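Chapter 8
Long Films, Slow Films

Most of us learn early how long a movie is supposed to last. You get your ticket, you settle in, and a couple of hours later you're out on the sidewalk arguing about the ending. But what happens when a film runs for 13 hours? Or when a single shot of a ferry dock goes on so long that you start to notice the paint?

I love this part of the course! Slow films ask you to watch in a new way, and it takes some practice.

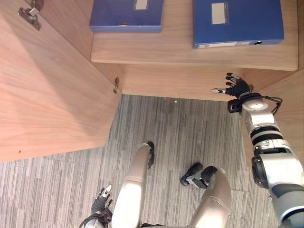
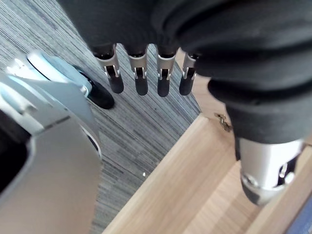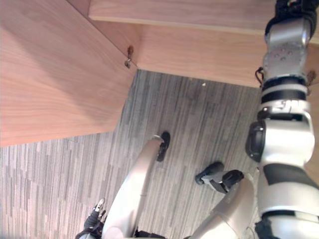
8.1 Time on the Screen

We begin with Flimaton, a film made up of 415 shots, nearly all of them of one street in Fullitberg (the longest holds still while a whole afternoon goes by). Then we turn to Eleck, which is much shorter and somehow feels longer. Why is that? Keep the question in mind as you read, and jot down the moments when your attention drifts. Those notes will come in handy for Exercise 2.

First, we need a few words for talking about shot length.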